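Keyboard, SpaceMouse, headset: notes on collecting demonstrations in simulation

27 April 2025

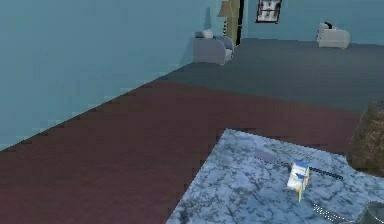
The kitchen task in the simulator, with the carton standing on the marble worktop.

I have spent most of the past month driving a simulated arm by remote control, and these are the notes I wish I had kept from the start. The task is dull on purpose: pick up the small carton, move it to a target patch further along the worktop, let go, back off. The aim was 300 usable demonstrations for a policy that Arnel Quiambao is training on the Plomia cluster.

Textures are set low. The renderer is Sorko, which can do better, but I wanted a steady control loop more than I wanted nice marble. The armchairs and the lamp across the room come with the room layout and play no part in the task. I left them in so that the background has some structure when the viewpoint moves.

Input devices

I tried three.

Keyboard. Six axes plus the gripper, fixed step per key press. It works, and the data is poor. Every path is made of straight segments with pauses between them, and the policy learns the pauses. Arnel trained on a small batch and the arm would stop above the carton and stay there. All keyboard runs have been deleted.

SpaceMouse. Much better. Movement is continuous and I can translate and rotate together. The drawback is drift: the cap does not return exactly to zero, so the arm creeps when I think I am holding still. A dead zone of 3 per cent of full travel fixed it on my unit. Yours will differ.

Headset controller. Fastest by a long way, and the least consistent. My wrist shakes, the tracking adds a little noise, and the inverse kinematics solver turns both into elbow movement. I low-pass the pose before it reaches the solver. Set the cut-off too low and the arm lags behind the hand, and you start to overshoot to make up for it. That overshoot then ends up in the data.

I settled on the SpaceMouse for the final approach and grasp and the headset for everything else. Switching takes a foot pedal and some practice.

Things that went wrong

The recorder, Wan, stored the commanded pose and not the measured one. With a stiff controller the two are nearly the same. With mine they were not, and I lost the whole of the first week in March to finding this out. Store both.

Contact was the other problem. A light, upright carton tips at the slightest touch, and at the default step size the fingers could sink into its side before the solver pushed them out again. The carton would then leave the worktop at speed. Ten times as many physics substeps cured that and slowed the simulation, though not enough to feel in the hand.

I also reset the carton to the same spot for far too long. Vilgot Halvorsen pointed out that the policy had no need to look at anything. Position and yaw are now drawn at random on each reset, within the part of the slab the arm can reach without the elbow locking.

Replay and filtering

Every demonstration is replayed open loop before it is accepted. If the carton does not finish on the target patch, the run is thrown out. I trim idle steps at both ends but leave the middle alone, corrections included. A fumbled grasp that is then recovered is worth keeping, and Arnel's version trained without them did noticeably worse.

Augmenting the accepted set to 1,000 by shifting object poses and replaying is the next job. The Vikum scripts do most of this already, but they assume a quaternion order that mine do not use, so there is a conversion to write first.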